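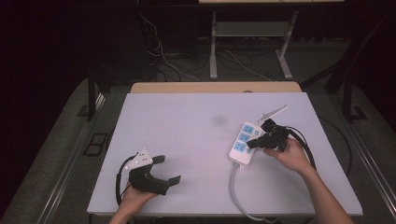

Zerkunness homes face planned power cuts as old lines are replaced

Households and shops in Zerkunness will lose power for part of the day on several occasions between now and October while the old overhead lines on the eastern side of town are taken down and replaced.

Vuris, the company that runs the local network, confirmed the program in a letter sent to customers in June 2025. It says 900 properties are affected, most of them between the rail crossing and the Karpenko Road shops. Another 600 properties north of the creek will be done next year.

Each cut is expected to last up to six hours and will fall in daylight. Customers will get a card in the letterbox at least 12 days before their street is switched off. Those who have given Vuris a mobile number will also get a text message the evening before.

Network manager Kalevi Pelkonen said the poles and wires in that part of town had been repaired many times and were due for full replacement.

"We could keep patching, and we'd keep getting faults every time there's a decent wind," he said. "We've picked the cooler months so people aren't sitting in the heat without a fan, but I know a cold house isn't much fun either."

Not everyone is happy with the timing. Zoriana Semeniuk runs a bakery on Karpenko Road and does most of her baking before dawn, but her fridges and display cabinets have to run all day. She has asked Vuris for a generator.

"They told me generators are for medical customers only," she said. "I can hire one myself, but that comes out of my pocket, and I may need it three or four times. I'd like them to at least tell me all the dates now so I can book it once."

Mr Pelkonen said the company could not give every date in advance as the order of streets depended on weather and on the delivery of poles. He said business owners could ring and ask for an early estimate for their block, and that crews would try to avoid switching off the same shop twice in one week.

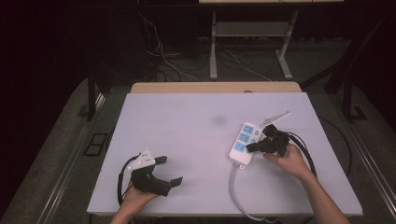

A white board on a work table. There is a faint grey mark near the middle.

The town library has offered to open an hour earlier on outage days so people who work from home have somewhere to sit. Librarian Justinas Mägi said the building was on a different line and would keep its power throughout.

He has moved the large tables out of the local history room and into the reading area, and asks people to bring headphones if they plan to take calls. The meeting room can be booked for up to two hours at the front desk. There is no charge, but you do need a library card, and those can be issued on the spot with proof of address.

School hours will not change. Zerkunness Primary is inside the affected area, but its section of line will be replaced during the holidays.

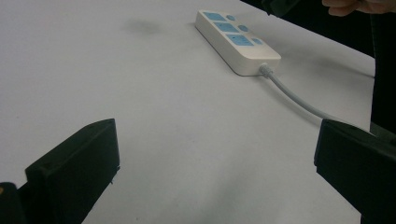
A white power strip with three outlets.

Local electrician Rostyslav Kostiuk said people should switch off heaters, ovens and irons at the wall before a planned cut, along with anything else that might be left on by mistake. He also suggested unplugging computers and televisions, and leaving one lamp switched on so it is obvious when supply is back.

"The calls I get afterwards are nearly always the same – the lights are back but half the kitchen is dead," he said. "Have a look at your switchboard first. If a safety switch has tripped and it won't stay up, then ring someone."

He said heaters should be plugged straight into the wall and never run from a power strip, whether or not there is an outage on. The same went for kettles and microwaves.

Freezers will generally hold their temperature for the length of the cut if the door stays shut. Garage doors with electric motors should be tested by hand beforehand, as some of the older ones have stiff release cords.

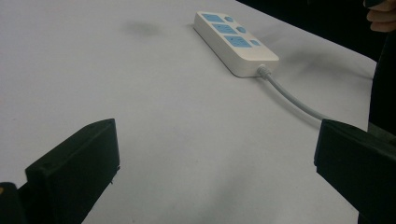 Issue 100 – Page 4

Residents who rely on medical equipment at home should contact Vuris straight away, even if they are already on its register. The company says some of the phone numbers it holds are out of date. A carer or family member can make the call.

Traffic will also be affected. Karpenko Road will be down to one lane beside the shops while poles are lifted in, with stop-and-go controls at each end. The Povis bus will stop outside the post office in place of its usual shelter for those days, and drivers have been told to allow extra time for passengers walking up from the old stop.

Demyd Marchuk, who lives on Povis Lane, said he would put up with the cuts if the job was finished on time. His street lost power four times last winter.

"Once we were out overnight and I had to throw away everything in the freezer," he said. "So a few hours in the middle of the day, with a warning, is all right by me."

Vuris will hold a drop-in session at the library before work starts on the Karpenko Road section. Maps of the affected streets are available at the library and the post office.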